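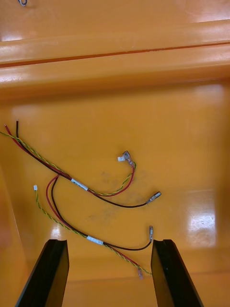 News > Company News > Assembly and Kitting

Sokitz Introduces Open-Tray Kitting Layout for Small Motor Assemblies

October 6, 2025 | Sokitz Press Office

DALDEN – Sokitz, a supplier of kitting and subassembly services, has introduced a table layout for preparing parts kits for small DC motor units. The layout is in use at the company's Dalden site and will be offered to contract customers under the name Sokitz Open Tray.

The layout replaces the divided parts cabinets previously used at Dalden. Components are stored on the table surface in shallow yellow plastic trays, one component type per tray. Finished kits are collected in a rectangular stainless steel tray placed between the two sides of the table. All stock remains in view during picking, and no drawer or lid has to be opened to reach a part.

The table top is white and is built from two panels that meet at a center seam. Sokitz selected a plain white surface so that dropped screws, wire ends and solder fragments can be found during the end-of-shift check. Each panel can be removed and wiped down separately.

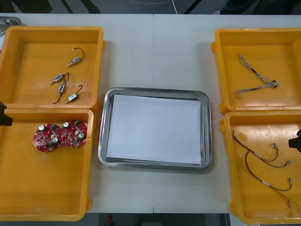 Stock positions are fixed. Motors are kept in the far tray on the left side of the table, and circuit boards are kept in the near tray on the same side. Refill quantities are set low. A tray is topped up from bulk storage when the last layer of parts has been reached, and parts are not stacked. The motors are supplied with their leads attached, and stacking was found to cause tangled leads and bent shafts in the earlier cabinets.

The circuit boards used in the first product family are round, with a red solder mask and a central opening. Cylindrical capacitors stand above the board surface and are the parts most exposed to side impact. Boards are therefore laid flat, component side up, and are picked by the edge.

The first customer for the new layout is Benetti, which buys complete kits for a line of compact ventilation units. An initial order of 733 kits was prepared at Dalden under the new arrangement. Wire harnesses for the order were supplied by El Fassi to Sokitz drawings.

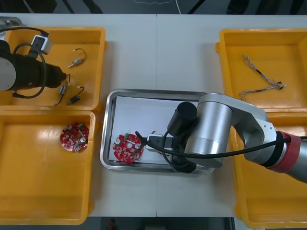 Photo: Sokitz

The yellow trays have a raised, rounded rim and a smooth floor. Sokitz specifies a glossy finish, which can be cleaned with a damp cloth and does not snag stripped wire ends. Surface scuffs are accepted. Trays with cracks or sharp edges are withdrawn from use.

Harness handling required the most revision during development. Each harness combines a red conductor, a black conductor and a yellow-and-green twisted pair, and a flexible bundle of this kind does not hold a repeatable shape once it is released. The work instruction now calls for harnesses to be laid loosely on the tray floor with the label left accessible. Harnesses are no longer coiled or banded before kitting – coiling added handling time and left a set in the wire that had to be straightened at final assembly.

The steel collection tray is lined with a plain white sheet. The sheet is replaced when marked and is included in the consumables list for each table.

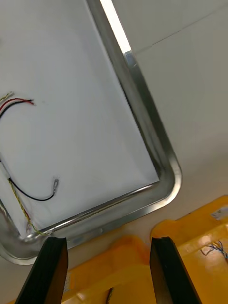 Why is the collection tray lined?

The liner gives a plain background for checking wire ends and terminals before a kit is released. It also keeps stripped conductors off the bare metal floor of the tray.

Release inspection is visual. The inspector confirms that the motor leads are intact, that the board carries no displaced components, and that conductor ends and ring terminals on the harnesses are undamaged. Kits that fail inspection are returned to the table complete. Individual parts are not exchanged at the inspection point.

Sokitz plans to equip 12 tables with the layout. Two are reserved for trial orders and will accept kits containing up to four component types. Customers may supply their own parts or have them purchased by Sokitz against an approved parts list. Tray sizes can be changed on request, but the central position of the collection tray is fixed.

Work instructions, tray dimensions and the liner specification are available to contract customers from the Dalden site. Trial orders open in October.

About Sokitz

Sokitz provides kitting, harness preparation and light subassembly for manufacturers of small electrical equipment. The company operates from Dalden.

This site uses cookies to remember your preferences and measure traffic. Accept | Manage settings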